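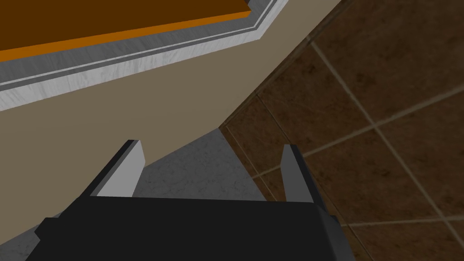

Print this ticket | E-mail this ticket

Ticket: door success rate way lower in re-run than in the Muli results table
Project: Muli (sim door opening, wrist view only)
Opened by: Victor Mfinanga
Priority: high, writeup is due in December
Status: open, see last entry

Problem

Re-ran the knob policy on the Pendus kitchen scenes with randomized textures on. 500 episodes, seed 1963, same checkpoint as the table. Got 32 percent. The table says 40 for the same condition. Can't send the draft out with two numbers for one thing.

Fixed textures are fine, matches the table to the digit. So it's something in the randomized branch or in how we score it.

Log

9:10. Checked the checkpoint hash. Same. Checked the action scaling, same. Rolled back the Geltulen renderer to the version in the old config, no change in success. Put it back.

9:45. Failures aren't spread out. Sorted the episodes by which door was the target and most of the lost ones are in rooms with two doors. Single door rooms look normal. Should have sorted first, would have saved the rollback.

10:30. Pulled wrist frames from the two-door batch. Suspected the knob randomizer at first, since it swaps shape and color seperately from the door. Shapes load fine, collision meshes load fine. Grasp succeeds on all the knob types when I place the arm by hand in front of the target.

11:15. Went through one two-door episode slowly. Parquet door close up, yellow knob with the tan cap just past the fingertips, gripper open. Second door over on the right past the stone cylinder, orange, blue knob on a white base. Both knobs in the same view. If the target ID is wrong in a layout like this you get a perfectly good approach scored as a miss.
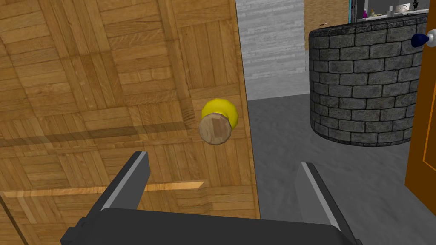
Target ID mismatch

11:40. Yes. Falham (the scorer) picks the target as the first door in the scene list. The policy gets its target from the episode file. With fixed textures the list order never changes so they agree. With randomization on, the loader rebuilds the list, order depends on when each material finishes loading, and then the two disagree in part of the two-door rooms. Arm goes to the door it was told, scorer watches the other one.

Does not explain why the table run came out better. My guess is the cached materials on the old machine kept the order stable most of the time. Can't prove it, that cache is gone.

Tried so far
- sort the door list by name before scoring: helps but breaks on the scenes where both doors have the same name
- pass the target ID from the episode file straight into Falham: works on the handful of scenes I tried, this is the one I want
- force single thread material loading: too slow, dropped it

Do next

1. Merge the target ID change. Someone please look at the diff, I was in a hurry.
2. Add a check that stops the run if policy target and scorer target differ. Stop, not warn. We had a warning in there once and it scrolled past.
3. Re-score the old episodes from the saved states, no need to run the policy again. Door angle is stored for every door so thats enough.
4. Full re-run of the randomized condition with seed 1963, then one more with a new seed.
5. Leave the fixed texture row alone. Mark the randomized row in the draft as pending til 4 is done.

Note on the method section: it currently says success is "target door open past threshold at episode end." Keep that wording but say where the target comes from. Anyone trying to repeat this would hit the same bug.

Also the baseline without the texture randomization in training was scored with the same Falham build. So that row is suspect too when tested on two-door rooms. Gap between the methods may hold up or may not, don't quote it in any slides yet.

14:20. Diff is up. Re-score job queued behind the grasp runs. Will post the numbers in this ticket when it finishes.

Print this ticket | E-mail this ticket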